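Dreltitham Community Help
Crafts, sewing and making do

Making little figures out of old towels for a children's table, how do I stop them falling over?

Asked by Mwanaisha Athumani, 08/11/2005
17 people found this useful

Hello all, I hope this is the right section, please move me if it isn't. I have taken on the children's table at our winter fair and I had the bright idea of making little people and animals out of worn-out towels, the sort where you roll up a piece, tie something round it for the neck and there you are. My gran used to make them for us out of face flannels and I remember them being quite sturdy. Mine are not! They start out well enough and then slump sideways after a minute or two, and the heads go flat. I've tried wool and I've tried ribbon for the tie and both slip down. I also haven't much idea how to dress the table so that it looks a bit special without spending a lot. Any help very gratefully received, I have 63 of the things to make.

Answers

First answer

Oh, I do love these, and I've made more of them than I care to admit! I think your trouble is most likely in the rolling. Start with a strip of terry cloth and roll it really firmly from the short end, pulling it tight towards you with every turn. Then tie it with proper cord. Wool stretches, ribbon slides, but cord bites into the loops of the towelling and stays where you put it. Go round several times and tuck the end in at the back.
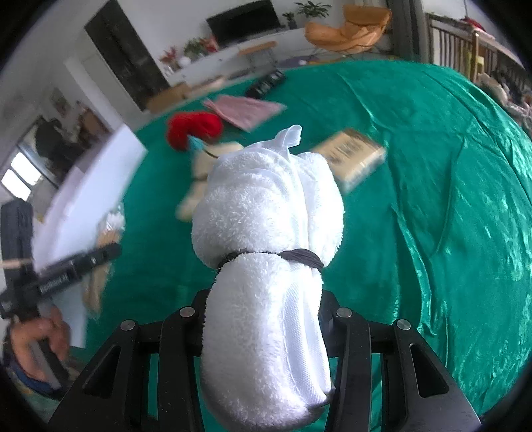
Naomi Nyamweya
Craft section helper, Dreltitham

The white towel one there has dark grey cord wrapped tightly round its middle, and you can see how that gives you a nice rounded head with a longer body under it. White towelling with a dark tie is my favourite because it shows up so well. I like a bit of thin white fabric left poking up at the very top too, folded over like a little ear, and children will tell you straight away whether it's a rabbit or a ghost. The lower part is smoother woven cloth, and if your old towels have a flat band near the hem I would save it for exactly that. It makes a much tidier base than the fluffy part and you can put a few stitches through it without losing your needle.

For standing up, sew a large button or a circle of stiff card into the bottom. If they still wobble, a spoonful of dry rice in a scrap of old tights, tucked up inside before you roll the last turn, will do the trick nicely.

As for your table, I'm very fond of green satin. It catches the light beautifully and anything pale looks lovely against it, and you needn't iron it to death, soft folds are part of the charm. Do pin it at the back corners though, satin is slippery stuff and small hands pull. Then put a few other things out in between, a plush toy, something bright red and fluffy, a folded piece of pink cloth, so that your towel people have company and it doesn't look like an airing cupboard. I bought my satin as a remnant at Rashidi, so it's worth asking if you have a fabric shop near you.

Do let us know how you get on!

Second answer

Josphat Mwaipopo
Member

Elastic bands. Much quicker than cord if you've got that many to do. You can put the cord over the top afterwards so it looks nice.

Third answer

Verena Brunner
Member

I'd agree with Naomi about the cord, but please wash and dry your towels before you cut them, even the clean ones. I made five hedgehogs in September from a new bath sheet and there was fluff all over the sitting room, the dog and my good black skirt. Cut them outdoors if it's dry and give each piece a good shake. I also found that hand towels are easier to roll than bath towels, being thinner, and you get a neater neck. If the heads go flat, push a ball of offcuts inside before you tie. It uses up all the little bits as well, which I always find very satisfying.

Comment from Mwanaisha Athumani

Thank you all so much! I did one with cord last night and it is still standing on the windowsill this morning. Naomi, does it matter if the cord is the shiny kind?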